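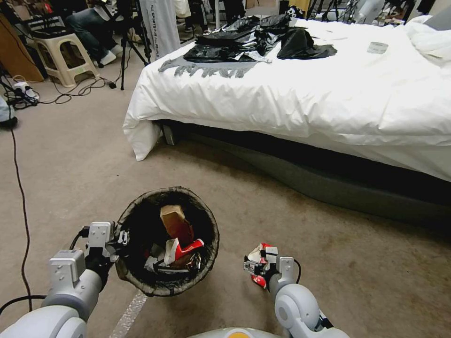 Anora, bedroom corner: bin task, right gripper limits, left wrist cable

Last updated 20/04/2024

Continues from the entry on the wrist offsets. Goal for this session was to get the right arm putting light packaging into the floor bin with the new gripper board in the loop, left arm parked at the rim. Jana Teuber on the controls, me on logs and wiring. Frauke Ehlers has the old gripper board on her bench at Menholm, so there is no fallback if the Gresholm board goes down.

Setup

Bin on the carpet in front of the bed, liner folded over the rim. Base stays put, arms only. Tape on the carpet for the base position. I would like a second strip for the bin, because it moves whenever the left gripper leans on it, and then the taught release pose is wrong.

Control loop at 100 Hz on both arms. Gresholm board on firmware 4. Right wrist zero was re-taught before starting. The raw encoder reading at zero is now 1365 and this goes in the config file by hand, since the calibration script still writes it to the left arm entry. Known bug, mine, not fixed yet.

Test items: crumpled paper packaging, torn cardboard, snack wrappers. All light. Nothing with liquid residue, nothing glass.

Right gripper, closing current

Started with the closing current from the Harms finger test, which was done with wooden blocks on the bench. Much too high for packaging. The fingers close through the item until they meet, current spikes, the board reads that as a stall and latches. Then the item is held, but the next open command is ignored until the latch is cleared. Jana cleared it from the console each time while I looked for the timeout.

The timeout exists but it is only checked in position mode. We are in current mode. I added the same check to the current branch and halved the closing current. Latching stopped after that. Side effect: thin wrappers now slide when the wrist rolls. Thick folded paper is fine.

Tried a two-stage close after this, fast to contact and then a slow squeeze to the lower limit. Better. Contact detection is on velocity drop only, and with soft items the velocity does not drop much, so the switch comes late. Filtering the velocity signal more makes it later still. Left at three samples for now.

Release

More trouble here than with the grasp. When the fingers open above the bin, light items tend to stay on one finger pad. The pads are the grippy ones. A short wrist shake after opening gets most of them off, but if the shake is too wide the item goes over the rim and onto the carpet. Current shake amplitude is a guess by eye. Should be lowered and done deeper in the bin.

Release height is the real limit. With the hand low enough to be inside the rim, the cable loop on the right gripper comes near the liner fold. I do not want that loop catching on a plastic edge with the arm moving up. Options:

- reroute the cable on the back of the hand and clip it at the wrist
- tilt the wrist on approach so the loop faces away from the rim
- leave the height and accept items on the carpet

Doing the second one for now. It costs wrist range, and the elbow has to go out further toward the bed. Jana prefers the first and she is right, but we have no clips of the correct size here and the printed ones from November cracked.

Cardboard

Cardboard is easier to hold and harder to drop. Stiff, so contact detection works the way it was meant to, and the two-stage close switches on time. Held by the edge it stays upright in the fingers.
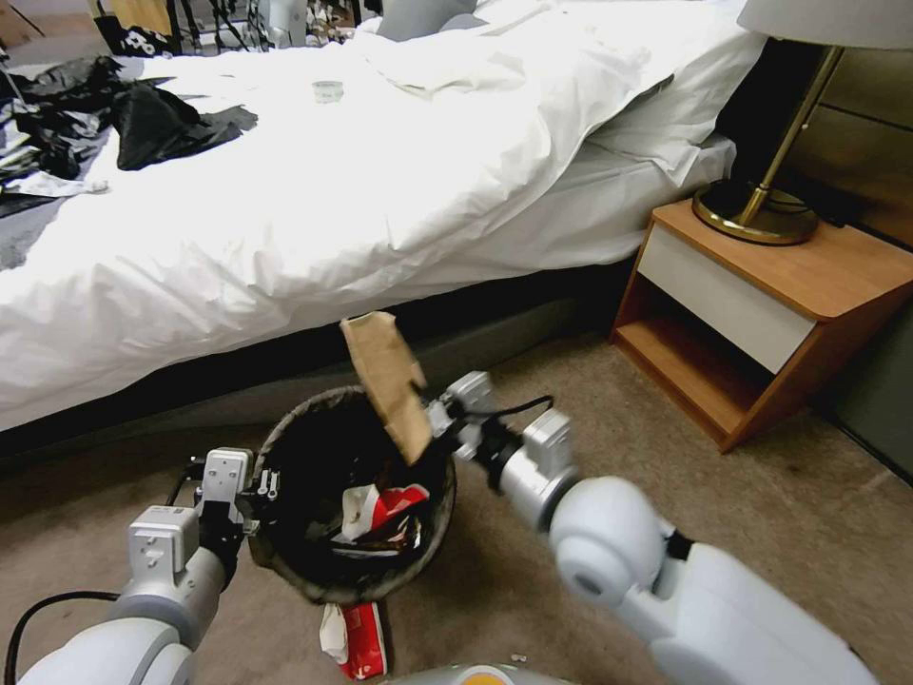

The problem is length. A long piece held near its lower edge has its center of mass well above the pads and rotates in the fingers as soon as the arm accelerates sideways. I lowered the lateral acceleration limit on the right arm for the move to the bin and left everything else alone. Rotation is less, though I have no measurement for it, only what we both saw. Grasping nearer the middle would be the proper fix, but the grasp point is taught by hand at present and depends on who is teaching.

A long piece can also bridge the rim and stay there. No behavior for this yet. A push down with closed fingers would do, with a force limit, and the left gripper would have to hold the bin properly instead of just touching it.

Left arm

Parked pose at the rim, low stiffness. It should follow if the bin is pushed, and not push back. At the default stiffness it walks the bin across the carpet a little at a time. At the lowest setting the shoulder sags and the fingers end up resting on the rim with some weight. Took a middle value and saved it as park_soft.

The thin cable along the left arm has too much slack near the gripper. It has not caught on anything yet, but it swings. Tie it down before the next session. I also want to look at the connector at that end, there were 4 dropped packets on the left gripper bus in the log and none on the right. Could be the connector, could be the USB hub, which is shared with the depth camera. Swap ports first, it costs nothing.

Not done

Handover from left to right. Picking from the carpet: the base height is fixed and the right arm is close to its lower limit there, so the floor poses need a reach check before anyone teaches them. Jana wants to run that check in the simulator with the new wrist zero, I have sent her the config.

Next

- move the wrist offset write to the correct arm entry
- tape mark for the bin
- clips for the right gripper cable, ask Frauke for the printer at Menholm
- tie down left cable, inspect connector, swap hub port
- log velocity at contact for soft and stiff items separately
- smaller shake, lower in the bin, only after the cable is rerouted

Config with the changes is in the Anora folder under the park_soft name. The old one is still there, do not load it with the Gresholm board connected — the closing current in it is the Harms value.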